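Luvolham Notes
Posts by Percy Benavides

1/ It's September, I've got a cup of tea going, and a few of you have asked what I do all day now that I've left the library. So settle in, this will take a few posts (you know me by now).

2/ I collect examples of housework. People do small household jobs while wearing a camera on their head, and the recordings go into a learning system that's meant to pick up how a pair of hands gets through an ordinary chore. My bit is the part before and after the recording: writing up the jobs, getting them to people, and checking what comes back.

3/ The project is called Luvolham, and it's run by a small outfit called Hindach. We're aiming for 3,000 finished recordings. As of this morning we're at 1,321, and I did a little dance in the kitchen when we passed thirteen hundred!

4/ Every job gets a printed sheet. I was against paper at first, I'll admit it. I wanted everything on a tablet. Muammer Çetinkaya, who ran the collecting before me, let me try the tablet for a fortnight and then very kindly said nothing while I went back to the printer.

5/ A sheet has the steps, written as what should be true by the end, and then a big band with what has to be in the room before you begin. The wardrobe one has turned out to be a favourite of mine, so I'll use that.

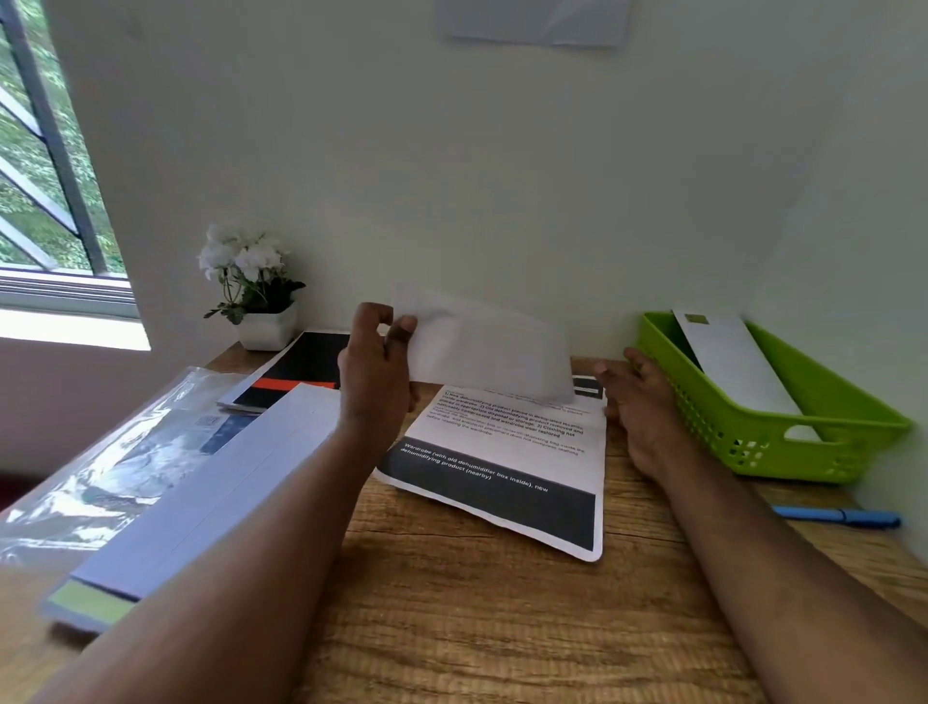
The wardrobe sheet on the desk, green basket to the right.

6/ If you can't make out the small print, it's about changing over the dehumidifier box in a wardrobe. New one in its designated spot, old one out and put wherever it's meant to go, clothes not noticeably squashed, door back how it was.

7/ That third line took me longer than the other two put together. My first draft said "clothes undisturbed", and of course you can't reach past a row of winter coats and leave them undisturbed. You have to nudge them along a bit. So how much nudging is too much? We went back and forth over "noticeably" for most of an afternoon, and I still think it's a slightly woolly word, but everyone seems to read it the same way and that'll do me.

8/ The dark band matters more than it looks. Early on we had people start a job and find halfway through that the new box was still in a shopping bag in the car. You'd get a lovely recording of someone opening a wardrobe, having a think, and walking out to the driveway. Now the band says what should be inside and what should be nearby, and I get far fewer driveways.

9/ Someone asked whether we want the jobs done perfectly. No! Please fumble. If a box slips and you catch it against your hip, or you shut the door on a sleeve and have to open it again, leave all of that in. The only thing I ask is that you don't start over from the top, as then I've got two half-jobs stuck together and have to work out where one stops.

10/ Checking is the slow part. I get through 60 recordings on a good day, with the sheet beside me, ticking off each line. Was the old one put away or just left on the bed? Is the door properly back? I've become very opinionated about wardrobe doors. My sister has asked me to stop mentioning hers.

11/ Things I'd change: I'd love bigger type on the steps, and I'd love a spot to write the colour of the old box, because on a dim recording I can lose track of which one is which. Muammer thinks colour belongs in the notes file. We're having a friendly standoff over it.

12/ Next up is kitchens, which I'm excited about and also dreading a little. I've got draft sheets for wiping out a cutlery drawer, refilling a sugar jar and pairing up containers with their lids. If you've a strong view on when a drawer counts as tidy, my replies are open and I'd be glad to hear it. Kettle's just boiled, so I'm off for a second cup.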